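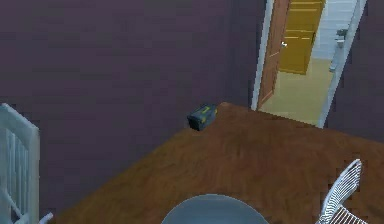 Hello all,

I finished the second season of Moulin last night, and I want to answer Anathi's question from the last digest before I forget the details. For me the order of the episodes is the problem, and I will try to explain why. In episode four the detective sits in the archive room for almost the whole hour, and we get the story of her brother only in pieces. The color of that room stayed in my head, a dark purple like the walls behind the wooden table at the top of this message, and I think the show uses it each time somebody is lying. If you watch again, look at the dinner in episode two. The mother wears the same purple and she says she never went to Bemau. Later we learn that she lived there for two winters.

On October 2, 2021 Anathi Ngcobo wrote:

> I have a question for those who have seen all of Moulin. Did you
> understand why the fire is shown in episode six, when everybody is
> already talking about it in episode three? My husband thinks the
> streaming version has the episodes in the wrong order. I think it
> was done on purpose, but I can't say what we gain from it. Also,
> was the harbor episode always 60 minutes? Mine felt shorter.
>
> Anathi

About the order: I believe it is on purpose. The opening titles have a small clock, and the hand moves a little with every episode. If you put the fire before episode three, the clock goes backward. I checked this with the discs from the Tindis box set, and they have the same order as the streaming version. So your husband is not right, but I understand him very well -- I also went back to the menu to see if I had skipped something.

About the harbor episode: yes, on the discs it is 60 minutes. I do not have the streaming version anymore, so I can't compare. Maybe somebody else on the list can look. There is a long part without talking, where the boat waits for the pilot, and I would not be surprised if they cut it.

What I liked less is the ending. The letter explains too much. We already knew who had the key, and then an actor reads for some five minutes what we had understood from one look. The first season trusted us more.

I also started Trokton, which several people here recommended. After two episodes I can't say much. The jokes are fast for me and I need the subtitles, but the old landlord is very funny. Does it stay a comedy? My sister says that it becomes quite sad by the December episode. Please do not tell me who leaves the house.

Best regards to everybody,
Ilse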